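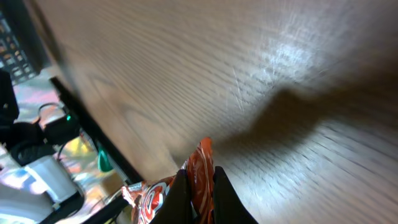 *Wooden surface, fine scratches crossing the grain.*

## Slide 1: Indoor humidity and solid wood

Start without the bio. Talk covers seasonal movement in solid wood furniture in heated buildings. Veneer gets one mention near the end. Leave outdoor timber out; somebody will ask, point to the handout.

## Slide 2: Terms

- Relative humidity (RH): water vapor in the air as a share of what it could hold at that temperature.
- Moisture content (MC): mass of water in the wood divided by its oven-dry mass.
- Equilibrium moisture content (EMC): the MC the wood settles at if the air stays the same long enough.

Say slowly that RH and MC are different percentages. Last time at Preller half the questions came from mixing them up.
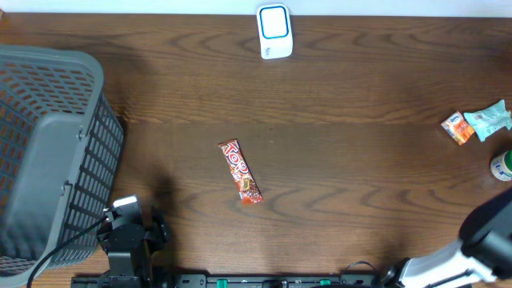

Air changes in hours and wood takes weeks. A short spike in RH, such as a crowded room or a boiled kettle, barely reaches below the finish. A heating season does. Film finishes slow the exchange and do not stop it.

## Slide 3: Direction of movement

Tangential movement is the largest, radial is smaller, and along the grain is small enough to ignore in furniture. Draw the log end on the board if there is one. A flat-sawn board moves more across its width than a quarter-sawn board of the same species – the growth rings lie differently, nothing else has changed.

Worked case: a top goes from 9 percent MC in July to 7 percent in winter. Change is 2 points. Multiply by the board width and the coefficient for the species and cut. Do the arithmetic on the slide, then ask where that movement goes if the top is screwed hard to the rails.

(Pause. Answer: cracks, or the joints open.) 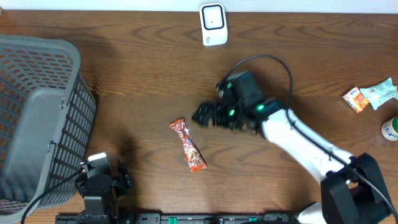 **Dalal Sleiman**
Building Moisture Lead, Climura

## Slide 4: Logging

The Mallet study used one reading per room per day. Too few. Our Trarkasik logs hold 2000 readings for a single room, and the daily swing is plain on the chart. Show the chart with the smoothed line on top. The smoothed line is the one to compare with EMC tables.

Placement: keep loggers off exterior walls, out of direct sun, away from supply vents. Height matters less than people expect.

## Slide 5: What to specify

- Slotted fixings or buttons for any solid top.
- Same finish on both faces. Uneven exchange is a common cause of cupping.
- MC checked with a meter at delivery and written on the job sheet.
- Veneer on a stable core where the client will not control RH.

Skip the humidifier sizing table if short on time – it is in the handout.

## Questions

Likely: kiln-dried stock. Kiln drying sets the starting MC. The wood still takes up water afterward.

Likely: oil versus varnish. Oil generally slows exchange less. No numbers from us yet.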